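Chapter 7
When the Work Is Shared with Machines

Learning goals
After reading this chapter, you should be able to:
explain the difference between automating a job and automating a task;
describe how a worker's day changes when part of it passes to a machine;
identify the kinds of skill that become more valuable after automation, and the kinds that are used less;
discuss who should take part in decisions about new equipment.

Opening case: The small-parts bench at Ceris

Ceris is a repair and assembly firm in Ullville with 119 employees. For most of its history, the small-parts department worked entirely by hand. Workers sat at long benches, took pegs, sleeves, and brackets from trays, fitted them to plates, and passed the plates on. A skilled worker could tell by touch when a part was out of tolerance. New employees needed most of a year to reach the same standard.

The firm began to automate this department in June, starting with a pair of robot arms at one bench. Management chose the task after reviewing a month of work orders, 2192 in all, and finding that the sorting and placing of pegs appeared in more of them than any other step. It was also the step that workers most often named when asked about sore wrists and tired eyes.

Agnes Torvik, who had supervised the department for nine years, was asked to plan the change. Her first proposal was that the new bench should be arranged by the people who already did the work. They knew which tools were needed close at hand and which could be stored elsewhere. The engineers accepted this proposal, although it delayed the project, and the first weeks were spent on trials with a few parts at a time.

Robot arms do not remove the need for ordinary tools. At a bench of this type, the arms reach in from the front over a plate of red pegs, while a hammer, a screwdriver, work gloves, and a cordless drill remain on the same table. Tape and scissors are stored at the edges. Somebody must still adjust, fasten, and clear away, and that person needs a place to work.
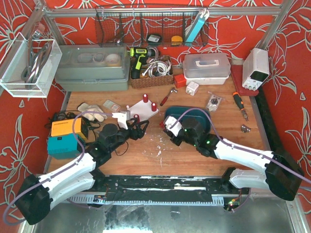
7.1 Jobs and tasks

Public discussion of automation usually concerns jobs: how many will be lost, and how many will be created. Inside a workplace, the more useful unit is the task. A job is a bundle of tasks held together by custom, training, and pay. Machines are seldom able to take over the whole bundle. They take one or two tasks, and the rest must be divided again among the people who remain.

At Ceris, the placing of pegs was one task among many. When it was removed from the daily routine, workers did not simply have free time. Three other tasks grew. Trays had to be prepared in a regular way, so that the arms could find the parts. Finished plates had to be inspected, and faults had to be recorded in terms an engineer could use. The machines also had to be stopped, checked, and restarted – a duty that had not existed before and that appeared in no job description.

Kenza Samir, an assembler, kept a work diary during this period. She wrote that her hands were less tired at the end of a shift, but that her attention was more so. "Before, I could think about other things while I worked," she noted. "Now I am waiting for something to go wrong, and waiting is work too." Her remark points to a common finding in the study of automation, to which Section 7.3 returns: physical effort may fall while mental effort rises, and older systems of pay and rest breaks may recognize only the first.

The question of pay soon followed. Workers at the new bench argued that restarting and checking the arms was technical work and should be graded as such. Management replied that the training lasted only two days. Both sides were describing the same duty, one by the responsibility it carried and the other by the time needed to learn it. The dispute was still open when the firm's second site, at Filtham, asked to receive the same equipment.

Key terms in this section
Task: a single, identifiable piece of work within a job.
Task bundle: the full set of tasks that one employee is expected to perform.
Monitoring work: time spent watching a process in order to step in when needed.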